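Chapter 4
Storage and Handling in the Small Shop

Kastriot Vukčević
Revised December

A small grocery shop earns its living from what it sells, but a good part of its labour goes into moving stock that hasn't been sold yet. Goods come in at the back door, are checked, priced and put away, and are then brought out to the shelves. Each of these moves takes time. Each is also a chance for something to be dropped, bruised, lost or forgotten behind something else.

This chapter looks at how goods are held between delivery and sale. It follows on from Chapter 3, which dealt with ordering, and uses the same two shops. Narner is a corner store with one storeroom. Clumow is a larger shop in a country town, with a cool room and a separate receiving area. You should already know the terms stock on hand, lead time and reorder point.

4.1 Containers

Most loose goods are handled in some kind of container. Cartons stack well and can be labelled on the side, but they lose their strength when damp. Plastic tubs are easy to wash. Woven baskets are light and let air through their sides, and customers tend to like the look of them on a counter. They are harder to clean and don't stack neatly when full.

The weight of the container matters when goods are sold by the kilogram. At Ibarra, a produce wholesaler that supplies both shops, every tub is weighed empty and the figure is written on the rim. A clerk who forgets to subtract it will overcharge the customer. 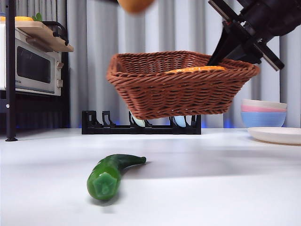
4.2 Clear working surfaces

Receiving is quicker when there is a clear place to put things down. At Narner the bench was once used for invoices, lunch and returned goods, and deliveries were checked on the floor. After the bench was kept free, checking a delivery took 10 minutes instead of 30. No new equipment was bought.

A light-coloured surface has some advantages. Dirt and spills show up early, and small items are easier to find. It will also show wear sooner, so the owner should allow for repainting or replacement when working out yearly costs.
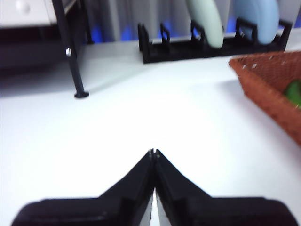 4.3 Rotation

Stock that arrives first should normally be sold first. The rule is simple, but it is often broken in practice, as it takes less effort to put new goods in front of old ones. Clumow marks each carton of flour with the month of arrival and fills its shelves from the back. Staff spend the last five minutes of each shift bringing older packets forward.

Rotation works best when shelves are shallow. Ginell shelving, used in the Clumow storeroom, can be loaded from behind, and this removes most of the lifting.
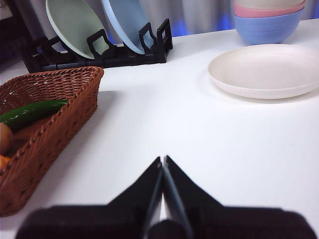
Figure 4.3 White tabletop.

Before reading on, draw a plan of a shop you know and mark where goods enter, where they are checked and where they wait. You will need the plan for the exercises in Chapter 5.

© Kastriot Vukčević. Contact the author | Back to top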